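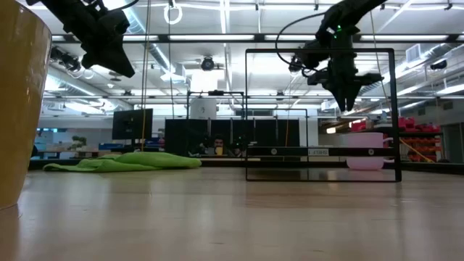
Two-arm tabletop station used in Stirken trials, with cups and a cloth on the work surface.

Stirken is a method for training two-armed robots to handle everyday household objects from recorded human demonstrations. It was developed at the Somum laboratory in Larkivbridge by a group led by Vesna Tomić and Ingvar Hafstein. The method is best known for its treatment of rest periods, in which one arm waits while the other moves.

Background

Earlier systems trained on demonstrations usually predicted the motion of both arms as a single command. Sanne Van Beek, then a doctoral student at Somum, observed that such systems often copied small movements of the waiting arm that had no bearing on the task. These movements could nudge nearby objects and change the setup partway through a trial.

Method

Stirken divides each demonstration into short segments and labels each arm as active, waiting or supporting. The labels are produced by a small network trained on segments marked by hand. A second network then predicts motion for the active and supporting arms only – the waiting arm holds its last position until its label changes. Both networks take camera views and joint positions as input.

The first published data set, known as Hajji, contains 719 demonstrations. Of these, 681 were used for training and the remainder were set aside for checking the labels. The tasks include moving mugs, folding cloths and clearing a table.

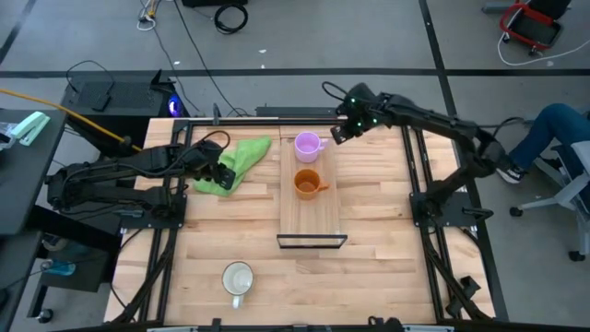 How does the system decide when a waiting arm should begin to move?
The labeling network reviews the most recent camera views and joint positions several times each second, and the arm is released once its label has changed to active or supporting in 2 consecutive readings.

Results

In the group's own trials, Stirken reduced unintended contact by the waiting arm by roughly 15 percent compared with a single-command system trained on the same data. The gain was largest in tasks where objects stood close together. Cloth folding showed little change, as both arms are active for most of that task.

Limitations

Sanaa Kamel and Chrysoula Tsakiris, who reviewed the method the following November, noted that the hand-marked labels varied between annotators, particularly for the supporting role. They also reported that a wrong label could leave an arm still at the moment it was needed – a fault that the second network has no means of correcting. A revised labeling guide was later issued with the data set.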